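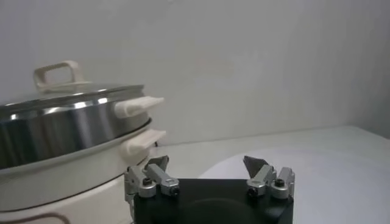 Electric multi-cooker (stacked type)

An electric multi-cooker of the stacked type, also sold as an electric hot pot, student cooker or split electric pot, is a countertop cooking appliance in which a removable metal vessel sits on or inside a separately heated base. The vessel is closed with a lid, and one or more further vessels or steaming baskets may be placed between the base and the lid. The type is used for boiling, simmering, steaming and reheating small quantities of food, most often for one to three people.

The appliance differs from a rice cooker in that its heating is usually controlled by hand and does not end automatically when the water has been absorbed. It differs from a slow cooker in its higher power and in its metal vessel, slow cookers commonly having a ceramic one.

Terminology

Trade usage is inconsistent. "Multi-cooker" is also applied to programmable appliances with a sealed lid, including electric pressure cookers. In this article the term refers only to unpressurized appliances with a loose lid. "Stacked" describes the arrangement of vessels one above another and does not imply that all vessels are heated directly. In most models only the lowest vessel receives heat from the element, and those above it are warmed by steam.

Construction

Base. The base contains the heating element, thermostat, thermal fuse and switch. Its outer shell is generally molded from heat-resistant plastic, with an air gap between the shell and the heated parts. In one common arrangement the base is itself a shallow pan with a fixed heated floor, and can be used for frying or boiling without any upper vessel. In another it holds only a flat plate, and all cooking is done in the removable pot.

Vessel. Removable pots are made of stainless steel or of aluminum with a nonstick coating. Stainless steel conducts heat less readily than aluminum, and pots intended for direct contact with a heating plate often have a bonded aluminum disc in the bottom. Pots intended only for steaming have a perforated floor or accept a perforated insert.

Lid. Lids are commonly of tempered glass with a metal rim. The rim protects the edge of the glass, the part most easily damaged by impact. A small vent may be provided in the glass. Where it is absent, steam escapes between the rim and the lip of the pot.

Handles. Side handles are of plastic or phenolic resin and are attached by screws, rivets or a welded bracket. On stacked models both the base and the upper vessel may carry handles. When these are set in line, the assembled unit takes up less width on a shelf, but steam leaking at the joint can reach the upper grip. The lid handle may be a knob or a raised loop. Loop handles allow the lid to be lifted with the tip of a spoon or with tongs.

Heating and control

Two kinds of element are in general use. A sheathed resistance element may be clamped or cast into an aluminum plate, giving fairly even heat across the floor of the vessel. A ring element fixed beneath a thin pan is cheaper and produces a visible circle of stronger boiling above the ring.

Simple models have a switch with two power settings. Others use a rotary thermostat or a small electronic panel. The temperature sensor is normally placed under the center of the heated surface, so a pot with a dented bottom may be poorly regulated. A thermal fuse in series with the element opens the circuit permanently if the main control fails or if the appliance overheats after boiling dry. Some designs add a resettable cutout.

Use

Steaming requires enough water in the lowest vessel to last the full cooking time. The level is kept below the floor of the steaming basket so that the food is not immersed. Foods with the longest cooking time are placed in the lowest basket, where the steam is hottest, and quick-cooking vegetables in the highest.

For noodles and soups the pot is filled to no more than its marked maximum. Starchy liquids foam readily, and the lid is set slightly to one side once boiling starts. Milk and thickened sauces are heated on the low setting and stirred.

The lid is opened with its far edge raised first, which directs steam away from the hand. Upper vessels are lifted straight up by both handles and set on a heat-resistant surface.

Cleaning and maintenance

The base is unplugged and allowed to cool before cleaning. It is wiped with a damp cloth and is not immersed unless the manufacturer states that this is permitted. The underside of the removable pot must be dry before it is replaced, as trapped water can reach the sensor or cause spitting on the heated surface.

Mineral scale forms a white or gray film on stainless steel. It is removed by heating a weak solution of citric acid or vinegar in the pot, followed by rinsing. Rainbow-colored heat tint is harmless and responds to the same treatment. Steel wool leaves scratches on polished exteriors and is unsuitable for coated interiors.

Loose handle screws are a frequent fault. They are tightened when the pot is cold, and a stripped screw is replaced with one of the same length so that it does not strike the vessel wall.

Household survey

A survey of small kitchen appliances compiled by Anil Poduval and dated October 4, 2022, recorded answers from 2,623 households in the Skornulbridge district. Respondents who owned a stacked cooker gave steaming as its main use, followed by the preparation of noodles. Among those who had stopped using one, the most common reason was failure of the switch or cord. Breakage of the lid was second. The survey did not distinguish between pots with a heated pan base and those with a plate base.

Replacement parts

Lids and steaming baskets are sold by inside diameter, measured at the lip of the pot. Nominal sizes are not always interchangeable, as the depth of the rim and the shape of the lip vary between manufacturers. Bases are rarely sold separately. Detachable power cords must match the inlet in both shape and current rating.

See also

Double boiler
Electric skillet
Hot plate
Rice cooker
Steamer basket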